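The Slow Business of Teaching Two Arms to Share a Table

By nine on a Friday, Yaryna Dovhaniuk has already thrown out five examples. She keeps them in a folder named Mizuno, after the street where the company had its first office, and she goes back to them more often than to the good ones.

Dovhaniuk works for Hundolside, a small firm that builds training sets for two-armed robots. Her room is simulated. It has a plank floor, a tiled ceiling and even a whiteboard on the wall, and it can be reset with one key. An operator wearing a headset guides the arms through a task from start to finish, and the software records every joint angle along with the views from several virtual cameras.
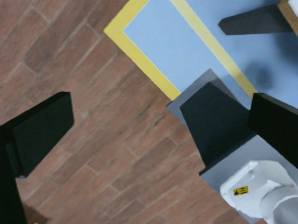 Each recording is called an episode. A good one runs 38 seconds. The current set, named Irkwood, has 174 of them, and the plan is to keep going until December.

"People ask why we don't just write the motion down," Dovhaniuk says. "You can, for one object in one spot. Then the object moves an inch and you start over."

A learning system needs the inch. Between episodes the objects are shifted and turned, and the operators are told to reach for them the way they would on any other day. Small hesitations stay in. Collisions between the arms do not - those go to the Mizuno folder.

Masaru Amano, who trains the models, would like more of everything. His last one, Daltico, did well when a single arm did the work and poorly when both had to take part. He blames the examples. In nearly 2 hours of recordings, he found long stretches where one arm simply waited. 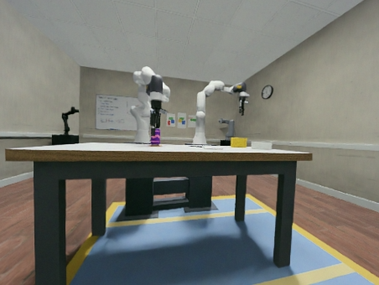 Waiting is hard to teach. A person knows when the other hand is busy, but a model sees only an arm that holds still and may learn that holding still is the job. Amano now asks for a short note with each episode that says which arm leads and when the lead changes. Operators type it in before they take the headset off.

The notes have slowed things down. Dovhaniuk's team used to finish a batch before lunch and now goes well into the afternoon. She has argued for fewer fields on the form and so far has lost two of them, both of which Amano says he never used.

The next model starts training on Friday night.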